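Staff Forum > Wondville Site > Automation and Duties
Topic: Kitchen handling trials and reassignment

fosstead_ops
25/03/2021
Simulated trials of the handling arm are under way. Kitchen staff hours remain unchanged until July. Of 273 staff on site, 22 will be offered retraining.

prep_line_4
The notice does not state what becomes of those who decline retraining. I request a written answer.

Nastham_rep
I disagree that hours are unchanged. Two evening shifts have already been merged.

fosstead_ops
The merger was a separate decision. The current simulation places a potato near the gripper, with furniture close by.
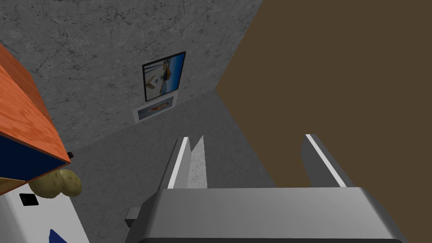
Staff who decline will keep their present grade. Written terms will follow.

prep_line_4
Noted. I would still ask that experienced staff review the trials before any duties are moved.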